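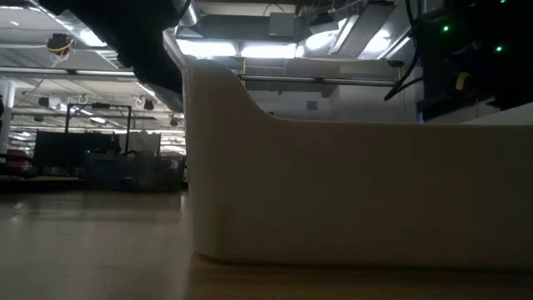

I moved apartments in June and it took me most of the month to get the small parts room back in order. I say room. It's the second bedroom, and the landlord calls it a den so he doesn't have to put a closet in it. It holds my desk, a bookcase, the ironing board and everything I own that doesn't have a category.

The move itself went fine. Florin Văduva drove the truck and Tudor Grecu helped with the couch. We started at 7 in the morning and had the old place empty by lunch. I paid them each in cash and bought sandwiches. Florin wouldn't let anybody else tie down the load, and nothing shifted.

What took the time was the unpacking. I had packed the last day's worth of stuff the way everybody packs the last day's worth of stuff, by opening a drawer and tipping it into whatever was closest. So I had boxes with a stapler, a bicycle pump, half a bag of rice and my birth certificate in them. I found my passport inside a rice cooker.

I decided this time I was going to go through all of it before putting any of it away. I gave myself a few rules.

**One box at a time, on the table.** Nothing goes back on the floor. When I work on the floor I start making piles, and then I have piles for a week. If it's on the table I have to finish before I can eat dinner.

**Paper gets its own night.** I tried mixing paper with everything else at my last place and it was a mistake. You pick up a bank letter from years ago, you read it, and now it's 10:30 and you've sorted nine items.

**No buying containers until the end.** This was the hard one. I like buying containers. The last time I moved I spent $200 on matching baskets before I had opened a single box, and then half of what I owned didn't fit in them. Two of those baskets are still empty. They have moved with me twice now.

I did the kitchen first, then the bathroom, then clothes. Those are easy. You know what a spatula is for. The den was last and I kept finding reasons to do something else, like clean the oven, which was already clean.

### Cables

I had a grocery bag of cables that I hadn't opened since the place on Flistden. I kept one of each kind, two of the kind I use every day, and took the rest to the recycling drop-off behind the library. It felt risky for a day and then I forgot about it.

Then of course I needed one. Mitra Naseri was visiting and wanted to hook her old camera up to my laptop, and the cable for it was the flat kind with the odd end that I had just gotten rid of. She ordered one and it came in two days. I still think getting rid of the bag was right.

### Photographs

This is the part that slowed everything down. My mother gave me her photos when she sold the house, and they had been sitting in shoe boxes ever since. I sat down with my aunt, Despina Gavrilă, and we went through them over a few evenings. She's the only one left who can name the people at the weddings.

I did end up counting these, because I wanted to get them scanned and the scanning place charges by the piece. There were 2,941 prints. After we took out the duplicates, the ones of thumbs, and a long run of somebody's trip to a dam, there were 2,039. Despina would have kept the dam. I asked her who was in the dam pictures and she said, "Well, the dam."

I wrote names on the backs in soft pencil. A few things I picked up from doing it:

- Write near the bottom edge, lightly, with the photo face down on something hard.
- If two people disagree about who it is, write both names and a question mark.
- Put the year even if it's a guess. "Before the blue car" is also useful. We used that one a lot.
- Stop when the person helping you gets tired. The names get less reliable.

I haven't sent them off yet. The quote was more than I expected and I may do the good ones myself over the winter.

### Tools and hardware

I'm not handy but I own a lot of screws. Most of them came with furniture I no longer have. Marius Marinescu, who lives downstairs and is handy, looked through the jars and told me which ones were worth keeping. He kept a few himself. I threw out the hex keys except for 5 that were different sizes, and now those are on a ring on a nail by the door.

He also fixed the closet door in the hall while he was up here. It had been dragging. He said the top hinge was put on by somebody in a hurry and it took him less time than it took me to find the screwdriver.

### Things I still can't place

There's always a last box. Mine has a brass bell, a deck of cards with one missing, a key that doesn't open anything, two candle holders that were a gift, and the manual for a Rokico heater I gave to my cousin. I've been through it three times. I could throw out the key, but every time I hold it I think of another lock it could be for.

I asked Mitra what she does with hers and she said she has a drawer. When the drawer is full she moves something out. She has had the same drawer since college and says it's fine, it's only one drawer. So I gave the box a shelf — the bottom one, behind the ironing board — and I'm leaving it there.

### What I'd do differently

I'd label boxes on the side and not the top. I've read that advice a dozen times and I still wrote on the tops, and then we stacked them.

I'd pack one bag with sheets, a towel, toilet paper, a lamp and the coffee things and keep it in the car with me. I slept the first night under a coat with the overhead light on, because the switch for it turned out to be behind where we'd put the bookcase.

I'd change my address sooner. I did the post office and the bank and thought I was done. The dentist, the car insurance and the voter registration all needed doing separately, and the dentist's office managed to send two reminders to the old place. The woman who lives there now has been nice about it. She leaves my mail on top of the boxes in the lobby with a rubber band around it.

And I'd get rid of more before the move. I know that's what everyone says. I carried a broken fan up three flights of stairs and then carried it back down the next week.

The den is usable now. The desk is under the window and I can get to the bookcase without turning sideways. I still need a curtain rod, and the one I had is four inches too short. Marius says he may have a longer one in the basement.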